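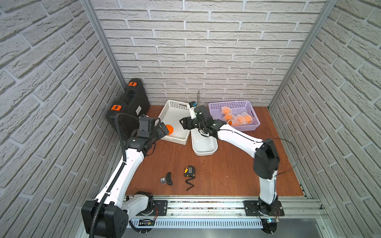

White brick-pattern panels with a wood-grain floor.

About Illside

Illside Surfaces supplies wall panels, flooring and trim to builders, shop fitters and homeowners. We started as a tile counter at the back of a hardware store in Buncombe and moved into our own building when the panels began to outsell the tile.

Our warehouse holds 3,923 square feet of stock, with a cutting room next door. Panels can be cut to size while you wait if the order is small. Larger jobs are usually ready the next morning.

We carry 80 wall finishes, including brick, stone and plain board patterns. The Zabala line is made for kitchens and work areas. Vumora is our flooring range and comes in oak, walnut and reddish-brown tones. Samples of both are free to take home, and most people borrow four or five before they choose.

Last year we filled 257 trade orders, most of them for offices and small stores. Trade accounts open with a first order of $3,000 or more.

The counter opens at 7:30 a.m. Parking is on the north side, and trucks should use the rear gate.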